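4 图书商品页模板化评论的文本特征与读者判断

4.1 问题的提出

前一节讨论了评分分布,本节转向评论的文字本身。图书商品页上有一类评论,读起来像是在谈书,细看却没有一句话只能用在这一本书上。它们会说质量很好、价格合适、有些小毛病但容易解决、推荐购买。把书名换成电水壶或者登山鞋,句子照样成立。这类文字在本文中称为模板化评论。

模板化评论和虚假评论是两个概念。虚假评论的判定依据是写作者有没有购买或使用商品,以及有没有收取报酬,这些信息从页面上拿不到。模板化评论只就文本而言:一段文字的内容能否与具体商品脱离。一个真正买了书的人完全可能写出模板化评论,例如为了领取积分随手填写几句;受雇写作的人也可能认真翻过目录,写出相当具体的段落。本节不对任何一条评论的真伪下判断。

图书在这个问题上有一点特殊。日用品的评价维度比较少,一句“好用,耐用”已经包含了多数买家关心的内容。书的情况复杂一些,读者想知道的是译文怎样、注释放在页脚还是书末、新版和旧版差在哪里、纸张会不会透字,以及最难概括的一项,内容值不值得读。评论里如果这些都没有,对选书几乎没有帮助,但它仍然计入总条数,也仍然参与星级的平均。

4.2 语料

语料取自两个来源。第一个是综合购物网站Gorley的图书频道,第二个是图书导购站点Tarance。后者自己不卖书,页面上的评论一部分由用户在站内发表,另一部分以摘要形式从别处汇集而来。两处合计选取65种图书的商品页,从中抽取1,000条评论。抓取在2022年11月16日(星期三)一天之内完成,此后页面上的增删不再跟踪。

选书时按题材分层,包括小说、随笔、宗教与艺术、少儿手工、烹饪、语言学习和计算机。每种书至少要有足够的评论可供抽取,因此销量很低的学术著作没有进入样本。这一限制会影响结论的适用范围:冷门书的评论往往由专业读者写成,模板化的程度估计较低,但本文没有数据支持这一点。

同一本书有多个版本时,平台常把各版本的评论合并显示。平装本的页面下面会出现抱怨电子版排版混乱的意见,精装本下面又有人讨论有声书朗读者的口音。这类评论内容具体,只是对不上当前页面的版本。我们保留了它们,并单独加了“版本错位”标记,不计入模板化评论。

清洗时去掉了只有表情符号或标点的条目。纯粹谈物流的评论保留下来,理由在4.4节说明。重复的评论按首次出现的页面归属,其余位置记录在附表中。

4.3 编码方法

编码手册沿用Brennan方案的框架,做了删改。原方案面向家用电器,其中“性能参数”“安装”“售后维修”三项对图书没有意义,我们换成“内容指涉”“版本与装帧”“阅读情境”。

内容指涉指评论提到了书中可以核对的东西,例如某一章的论点、某个人物的结局、一道菜谱的用量。仅仅重复书名或者作者名不算。书名中带有主题词时要特别小心:一本讲信仰与艺术的书,评论说“对信仰与艺术有很好的思考”,只是把书名拆开又说了一遍,按手册应编为无内容指涉。编码员在试编阶段对这一条分歧最大,后来补充了一项操作规定,先把书名中的实词从评论里遮去,再读剩下的文字。

版本与装帧包括开本、字号、纸张、装订、插图的印刷效果、译本和校注者等。提到其中任意一项并附有具体说法即可编入。“印刷不错”不足以编入,“插图是黑白的,网页上看是彩色的”可以编入。

阅读情境指写作者交代了自己在什么情况下读这本书,如课程指定、睡前读给孩子听、读书会选书。这一项单独出现时,评论仍有可能是模板化的,因为“买来送人”“给孩子买的”这样的话同样可以套用到任何商品上。手册规定,情境必须与阅读行为有关,赠送和代购不计。

三项均为空的评论进入第二轮,由编码员做替换检验:把书名换成另一类商品的名称,逐句判断是否仍然通顺。全部通顺的编为完全模板化,有一句不通的编为部分模板化,其余退回第一轮复核。

标注和复核都在Jisero中进行。该软件可以把评论和商品页的书目信息并排显示,遮词步骤也由它自动完成。自动遮词偶尔会遮错,比如书名里有“家”字时会把“大家”一起遮掉,这类情况由编码员手工恢复。编码员在第一轮中看不到评论的星级,以免先入为主。

4.4 文本特征

完全模板化的评论在结构上相当稳定。开头通常是一句转述,声称多数顾客给出了好评,或者说自己看了很多评价才决定下单。接着是一句总体肯定,程度副词叠用。然后谈价格,常用的说法是性价比高、适合预算不多的人。再往后会出现一个让步,承认存在小问题,但从不说明是什么问题。最后推荐购买。

让步句值得多说几句。在内容具体的评论里,让步几乎总带着对象:索引太简略,第五章的例子过时,胶装翻几次就开裂。读者可以据此判断这个毛病与自己有没有关系。模板化评论里的让步只保留了让步的形式,“有一些小问题,不过都可以克服”,没有对象,也就无从判断。我们推测,这一句的作用在于让整段话显得公允。几位编码员在备注中写到,初读时确实觉得带让步句的评论更可信,做过替换检验之后才改变看法。

人称的使用也有规律。完全模板化的评论倾向于使用“我们”和“大家”,或者干脆省去主语;部分模板化的评论多用“我”。在汇集摘要中,人称有时在一段之内变化,前一句还是“顾客普遍反映”,后一句就成了“我们强烈推荐”,看得出由不同来源的句子拼接而成。

书名在模板化评论中往往以全称出现,有时连同丛书名甚至商品编号一并写入句子,中间没有书名号,也没有空格。普通读者提到一本书,一般用简称或者“这本书”。全称入句应当是字段自动填充的结果。这个特征容易被程序识别,可以作为自动筛查的第一步,但单独使用会漏掉大量手工写成的模板化评论。

物流评论是一个中间类别。“包装完好,第二天就到了”与书的内容无关,替换检验也必定通过。然而它对买家并非毫无用处,精装书和盒装套书在运输中容易磕角,买家愿意看到这方面的消息。最后的处理是:提到书本身的受损部位或者包装方式的,编入版本与装帧;仅仅谈快慢的,编为完全模板化。这一划分有些勉强,换一种处理方式会改变各题材之间的比例,附表中给出了两种算法的结果。

题材之间的差异大体符合预期。小说的评论长短悬殊,短的几乎全是模板化的,长的几乎都谈情节。烹饪书的评论最具体,写作者喜欢说自己做了哪一道、改了什么配料。语言学习类的评论常常写成学习计划,对书本身着墨不多。宗教与艺术类的评论语气最温和,批评意见少,书名中的主题词被反复借用,遮词之后剩下的内容也最少。少儿手工类的情况放在下一小节一并讨论。

4.5 读者判断

为了了解普通读者怎样看待这些文字,我们请27名经常在网上买书的读者阅读一组评论,对每条回答两个问题:这条评论对你决定买不买有没有帮助;你觉得写的人有没有读过这本书。评论按随机顺序呈现,不显示星级和点赞数。参加者可以写下理由,也可以不写。

两个问题的回答并不总是一致。有些评论被认为出自真正读过书的人,却没有帮助,典型的是情绪强烈而内容稀少的几句话,例如“哭着看完的”。反过来,也有被认为没读过书却有帮助的评论,多半只谈装帧和附件。参加者在理由栏里解释,内容可以从试读章节了解,纸张和开本只能问拿到书的人。

对完全模板化的评论,参加者的看法出人意料地宽容。多数人认为它没有帮助,但愿意指责它的人不多。有人写道,自己平时也这样评价,系统提醒了就随便填一填。还有人说,看到一长串这样的好评,虽然一条也没有读进去,仍会觉得这本书至少没有出大问题。这说明模板化评论即使不提供信息,也可能通过数量起作用。星级和条数在列表页上最为醒目,读者进入商品页之前,这种作用已经发生了。

少儿手工类的判断最为分散。这一类包括折纸、编织、积木搭建和简单机械,一部分书附带材料包。评论者谈的往往是材料包,缺件、颜色与封面不同、塑料件毛边等等,对书中步骤写得是否清楚很少提及。参加者里有子女的人普遍认为材料包的评论有帮助,没有子女的人则倾向于判为与书无关。编码手册起初没有预见到这种情形,后来增加了“附件”一项,归在版本与装帧之下。

图2 棕色工作垫上的积木与黑色双指夹爪

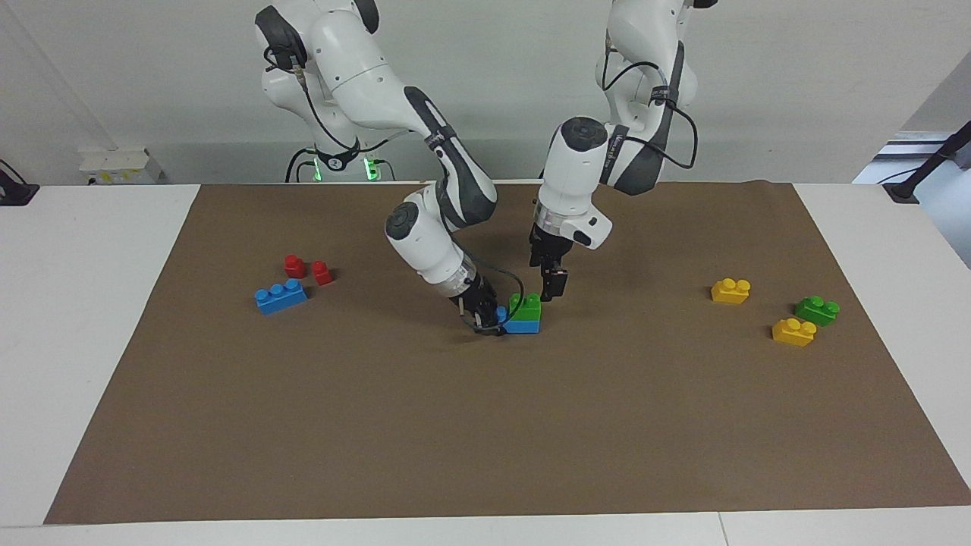
Edem Quartey对“附件”一项的归类提出过异议,认为材料包与书应当分开计算:买家退货往往是因为缺了零件,书上的步骤写得再清楚也挽回不了星级;如果把这些评论都算作对书的具体评价,少儿手工类的模板化比例就会被压低,与小说类相比便不公平。他建议另设一个维度,只在附带材料的书中启用。

这一意见有道理。我们按照建议对该类评论重新编码,少儿手工类的模板化比例随之上升,在各题材中的位次也向前移动,其他题材不受影响。考虑到附带材料的书在样本中所占份额不大,正文仍采用原来的归类,重新编码的结果列入附表。今后若以少儿类为主要对象,应当采用分开计算的办法。

另一处分歧与翻译有关。样本中有一部分评论明显由机器从外文译来,句子不通,指代混乱。参加者看到这类评论时,几乎一致判断写的人没有读过书,理由是“不像人话”。对照原文可以发现,其中有几条内容相当具体,谈到了章节安排和引文出处,只是译文把专名译错,把书中的人物译成了普通名词。读者依据语言是否流畅来推断写作者是否认真,在译文面前这一依据失效了。编码员因为可以查看原文,没有受到影响。

4.6 局限

首先,抓取只反映一天的页面状态。图书评论的数量在促销前后变化较大,7月暑期促销之后的一段时间里,少儿类的短评明显增多,本文的样本没有覆盖那一时段。

其次,Tarance上的汇集摘要没有逐句标明来源,我们无法判断拼接发生在该站点还是更早的环节。文中关于人称变化的观察因此只适用于摘要文本,不宜推广到用户自行发表的评论。

再次,替换检验依赖编码员的语感。“手感很好”能不能用来形容电水壶,编码员之间有不同看法。我们在手册中固定了一组替换商品,每条评论只与其中2种进行比对,以求做法一致。替换商品的选择会影响部分模板化与完全模板化之间的界线,对三项内容均为空这一前提没有影响。

参加阅读的人都有网上买书的习惯,对评论的套话比较熟悉。很少在网上买书的人会怎样判断,需要另行调查。问卷中“有没有读过这本书”的问法也可能提示了参加者,使他们对评论比平时更加警觉。预调查时曾使用较为中性的问法,即请参加者描述写作者是什么样的人,但得到的回答过于零散,难以归类,正式调查没有采用。预调查的原始回答与编码手册全文见附录。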